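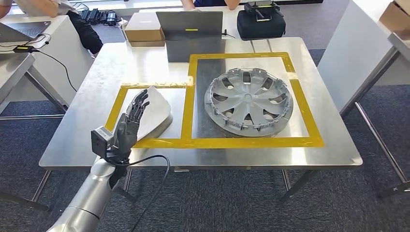
Most garage benches fill up for one reason, and it is that no part of the bench belongs to any job. You put a thing down where there is space, and a week later there is no space. A bench works better when it is divided, and the cheapest way to divide it is with tape. A rectangle of yellow tape split into two sections, one smaller and one larger, is enough on a steel top. The large square takes whatever is being worked on, a hubcap for instance, with a narrow strip of bare metal left around it so you can get your fingers under the rim. The small square can be kept for clips, screws and the tool in use. If something doesn't fit inside the lines, it goes on a shelf until its turn comes.

By Nazma Sikder
5 December 2022

Putting tape down so it stays

Clean the surface first. Dish soap and warm water will take off most garage dirt, but there is usually a film of oil left behind, and tape won't hold on oil. Wipe over with rubbing alcohol on a clean rag and let it dry fully. Open the door while you do this and keep the rag away from heaters.

Press the tape down as you go, a hand's width at a time. Don't stretch it. Stretched tape creeps back overnight and the ends lift. Run the back of a spoon along both edges when you're done, and cut the corners with a sharp blade. Overlapped corners are fine too, but they catch on sleeves.

Vinyl floor tape lasts longer than masking tape and leaves less glue. I have used Jaline tape for the past few winters and it comes off in one piece if you warm it with a hair dryer. Masking tape left down all summer has to be scraped. If you are stuck with old glue, rub in a little cooking oil, leave it for ten minutes, scrape with a plastic card, then wash.

Smudged tape does not need replacing. Wipe it with soapy water. Replace it when the edges curl.

Wheel covers and other trim

If you change over to winter wheels, clean the covers before you put them away. Brake dust that sits on plastic for months gets hard to shift. Use car shampoo and a soft brush, and get behind the spokes. Don't use a wire brush or oven cleaner. An old toothbrush is the right size for the clips at the back.

Check each clip while you are there. A clip that has gone pale and chalky will snap when you push the cover on next spring, usually on the first cold morning. Bend it gently. If it flexes and comes back, leave it alone.

Write the wheel position on a bit of tape on the inside of each cover. It makes no difference to the car, but if one cover rattles you will know which wheel it came off. Store them flat with a sheet of newspaper between them, face to face and back to back. Hung on a nail they are always in the way.

Gayan Bhattacharjee wrote in last November to say he keeps his in an old pillowcase. I tried it, and it does keep the dust off.

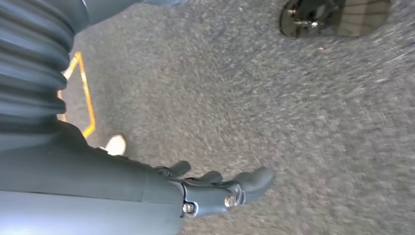 Small parts should never go into the pillowcase or the bag with the covers. They work their way to the bottom and scratch everything on the way. Use a lidded jar, and put the jar on the same shelf as the thing it goes with. Sorting screws by size looks good, but I find that sorting by job is faster to use. "Mower," "back gate" and "kitchen faucet" are better labels than a number.

Keep one jar for parts you can't identify. Empty it once a year.

Sweeping up

Sweep the floor before you clean the bench and then again after. Dust from a dry concrete floor gets everywhere, so sprinkle a handful of damp sawdust first and sweep it up with the dirt. If you don't have sawdust, wet newspaper torn into strips does the same job.

For a fresh oil spot, cover it with plain clay cat litter and grind it in with your shoe. Leave it overnight. Old spots need a paste of laundry powder and water, a stiff brush and a couple of tries. A faint mark usually stays.

Run a magnet in a sandwich bag over the floor near the vise. Turn the bag inside out and the filings stay in it.

Shelves

Load a metal shelf from the bottom up. Paint, batteries and anything made of cast iron belong on the lowest shelf, light boxes at the top. Fasten a tall unit to the wall if there are children about, or if you have to reach up to it from a ladder. 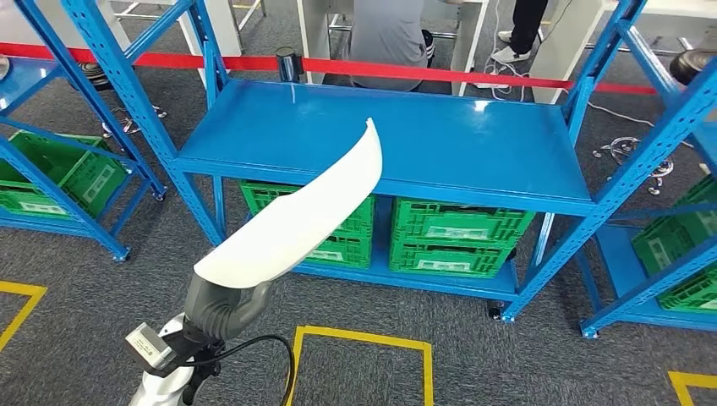
Blue metal shelving unit.

Bolt-together shelves loosen in their first year. Go around every bolt with a wrench after a month and again before winter. If a shelf rocks, slide a thin plastic shim under the short leg. Folded cardboard soaks up damp and goes soft.

Touch up chips in the paint before they rust. Sand the spot lightly, wipe it and dab on metal paint with a cotton swab. The Cemo touch-up pens are handy but the color range is small, so buy one and test it on the back of an upright. For bare steel in a damp garage, a light coat of paste wax twice a year is enough.

Line wire or slotted shelves with something smooth if you keep small tins on them. Offcuts of vinyl flooring are ideal and can be wiped down.

Leave the shelf at elbow height half empty. You'll need somewhere to move things to when the bench has to be cleared, and the floor is a poor choice.

Readers' tips

Afroza Liyanage rubs a candle along drawer runners that stick. Botond Kovács stores his sandpaper under a heavy board so it can't curl. Piyumi Seneviratne asked whether vinegar is safe on stainless steel. Diluted, yes, if you rinse it off and dry along the grain. Keep bleach off it, and never mix the two.

We use cookies to remember your settings and to see which pages are read. By continuing to browse you accept our cookie policy.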